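[cell-upkeep] Re: Folding cell: fingertips catching the table at the hem
From: Pidthorpe bench
Date: 19 February 2026
In reply to: Conall Mulcahy

Conall Mulcahy wrote:

> We have the two-arm folding cell running off the Clelance setup sheet,
> more or less as written. Table is the white one from the sheet, bolted
> down. The left arm is fine. The right arm touches the table when it
> goes for the near corner of the hem, not every time, and when it
> touches, the Kovside controller drops to a protective stop and the
> whole sequence has to be started over.
>
> I raised the pick height on that side until the stops went away. Now it
> misses the cloth on thin shirts. I have put it up and down several
> times and there is no value that works for both.
>
> Other things that may or may not matter: the wrist camera was off for a
> week in November for a new cable, and I re-ran the hand-eye routine
> afterward. It passed. The table was also moved away from the wall to
> get at the power strip, and then moved back.
>
> What order would you check things in? I would like to avoid redoing
> the full calibration if it is only one number.
>
> Conall

Conall,

I would put the pick height back to the sheet value before anything else and leave it there. Changing it moves the symptom around and you lose your reference. Write down the value you have now in case you want it later.

It does not sound like one number to me. If one arm clears and the other touches on the same table, the usual cause is a table plane that is no longer where the controller thinks it is. You moved the table and put it back. It will have gone back to the same spot on the floor and to a slightly different tilt. Ours did this, and the error was 2 mm from one end of the table to the other, enough to get exactly what you have.

Order I use:

1. Mechanical play at the wrist. Power on, brakes engaged, hold the gripper body and try to rock it. Any click you can feel has to be found before you measure anything. Check the mounting screws and then the finger joints, one side at a time.

2. Gripper zero. Open it fully and close it fully with nothing in it. Both fingers should arrive together. If one leads, the closing point is off center and the corner pick will be off by the same amount in the same direction every time.

3. Camera mount. Look at the wrist view with the gripper wide open and compare it with a saved view from a day when things worked. The fingers should sit in the same place in both. If they have shifted sideways or rotated, the bracket has moved, whatever the hand-eye routine told you.

4. Table plane. Touch off at the four corners and once in the middle, with each arm separately where it can reach.

5. Only then the pick height.

For step 3 I keep an open-gripper view from each arm in the same folder as the calibration file. One of ours:

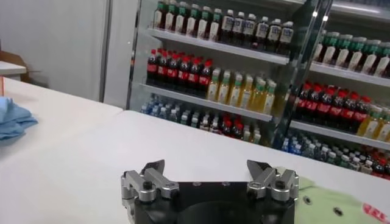 Wrist camera, gripper fully open, just above the main table.

The jaw tips and the two black bolt heads are what I compare. They belong to the gripper, so they don't care where the arm is parked. Lay the old view over the new one at half transparency and step between them. If the bolt heads line up and the tips do not, look at the gripper. If all of them are off by the same amount, look at the bracket.

Use the same opening command both times. I once spent a morning on a bracket that had nothing wrong with it, comparing a full opening with one that had stopped short.

Ignore the background for this check. It changes with the arm pose. It matters for exposure, though. A lit glass front behind the table gives you bright reflections high in the view, and with auto exposure on, the camera responds to those and the cloth comes out differently from one pose to the next. We lock exposure with the arm at the pick pose and a light-colored shirt on the table. Do the same for white balance. Our edge finder was much worse on pale cloth before we did this, and for a while I blamed the hand-eye result for it.

About the hand-eye routine passing: the Kovside one reports a residual, and the residual only says the poses agree with each other. If every pose was taken over one half of the table it will pass and still be poor over the other half. Spread the poses out. Get some low ones in, close to the working height, on both sides.

Touch-off procedure, as we do it here:

Clear the cloth off the table you are measuring.
Set the arm to slow manual speed.
Close the gripper so that both tips meet.
Start 600 mm above the table, directly over the first corner.
Come down quickly to about 137 mm, then in small steps.
Slide a strip of paper under the tips. Stop when it drags.
Save the point, go straight back up, move to the next corner.
Take the middle last and compare it with the plane through the corners.

If the middle disagrees with the corners, the top is bowed or something is holding it up underneath. Look underneath before you shim anything. The Annamalai stands have a leveling foot at each leg and they back off when the table is dragged. Lift it to move it, with a person at each end.

Also check the second table if you have one butted against the first. Ours meet at a slight angle. The top of the second one must not stand higher than the working table, because the left arm passes over the join on its way back. I do not put the second table into the plane fit. It gets its own keep-out height.

Next, the corner pick. The sheet from Clelance has both arms descend together, and I think that is a poor choice while you are debugging. Separate them. Run the left side to its corner, hold, then run the right. You will see which one makes the cloth move. If the left approach drags the shirt a little, the right corner is no longer where the camera last saw it, and the right side then presses table where it expects cloth. From the log this looks exactly like a height fault on the right.

When you do this, pay attention to how the near corner on the right is lying. A square corner and one that droops into a point want different targets. We aim inside the hem and come in from the front. Going for the very tip of a point gets you less cloth and more table.

Then the cable. Put the left wrist through its full range at low speed with somebody watching the loop. It needs enough slack to reach the last pose and not so much that it can get between the hand and the table. Ours is left loose behind the hand, with the tie set back on the arm. If you tie it at the wrist module it pulls at the end of the rotation, and the pull shows up as a force reading with no contact. Since you had a new cable put on, measure it against the old one if the old one is still in a drawer.

The head view at the bottom corners, both hands down at the shirt:

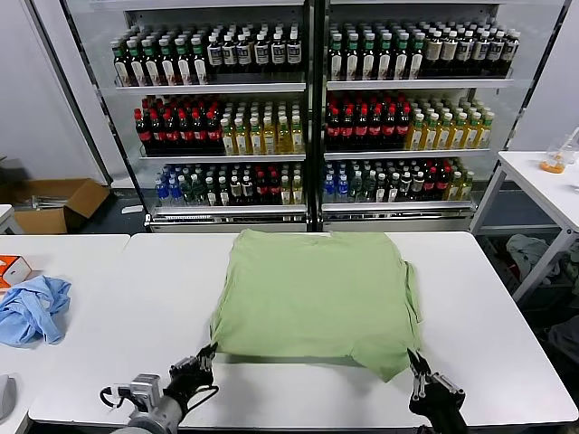 How often does the table plane need to be measured again?
Every 500 cycles, and also any time the table has been moved, leaned on hard, or had a leveling foot touched.

I put the date and the cycle count on a strip of tape under the front edge of the table. The log has it too, but the tape gets read.

On your thin shirts: do not tune on them until the plane is right. With the plane corrected, we ran the sheet height for everything and only the thinnest jersey needed its own value. It is set per garment in the recipe file, so leave the global value alone.

Could you send the five touch-off points for each arm, plus the protective stop entries with the force values next to them? Raw numbers are fine. If the forces climb slowly before the stop, I will go on thinking it is the plane. If they jump, I would look at the finger joints on the right side again.

The recipe file format changed between releases, so tell me which Kovside release you are on before you copy anything from mine.

Pidthorpe bench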